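Search this site Search Go

Recording household tasks by hand: Skollusar's capture kit

Skollusar sells a tabletop capture kit to labs that train robot arms on household tasks. The kit consists of a hand-held gripper with a wide-angle camera, a sensor glove with printed marker faces, a fixed camera for the table, and the hub and cabling that join them. Chidubem Oyelaran looks after the hardware and was asked first about set-up time.

"Unpacking to first usable recording is 2 hours for someone who hasn't done it before," he said. "Most of that is cable routing and calibration. The second time it's much quicker."

The gripper and glove are both wired. Oyelaran said a wireless version was built and shelved when its clocks drifted during longer sessions. 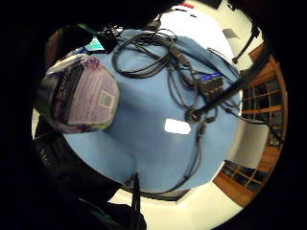
"Everything goes through the one hub and gets a common time stamp. If a lead drops out, the software stops the take and tells you which port. We don't try to fill the gap afterwards."

He concedes the leads are the main complaint from customers. Gellosden, a reseller, now offers longer ones at extra cost, and he recommends them for any table over 2 metres.

The glove accounts for most of the remaining questions. Finger sensors report joint angles, while the marker cube on the back of the hand gives its position to the fixed camera. Asked why both are needed, Oyelaran was brief.

"Sensors give you the shape of the hand. They don't tell you where it is in the room. The cube does, provided the camera can see a face of it."

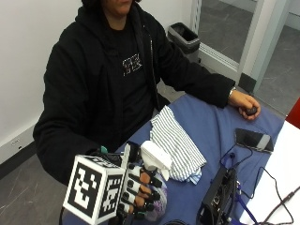
Ordinary objects are the recommended starting point. The manual suggests bottles, cloths and small boxes, with the operator working at normal speed. Oyelaran said new operators tend to slow down and exaggerate each grasp, and a model trained on those recordings will copy the habit.

A storage drive is included and holds roughly 300 takes at the default settings. Files are written in an open format, and the conversion scripts for Forska, the company's own labelling program, are free to download.

The wide-angle lens on the gripper was a deliberate choice. A narrower one was tested and lost sight of the work surface whenever the wrist turned. 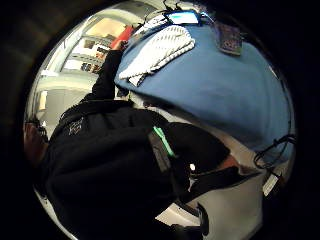
"You get heavy distortion at the rim and you have to correct for it," he said. "The calibration sheet covers that. Redo it if the gripper's been dropped."

The current firmware, build 258, fixes a fault in which the glove reported a closed thumb after waking from standby. Units shipped before December need to be updated by cable.

Replacement finger pads are sold in packs of 4. The glove comes in two sizes, and a third, smaller one is being tested at the Okonkwo workshop. Oyelaran would not give a release date for it.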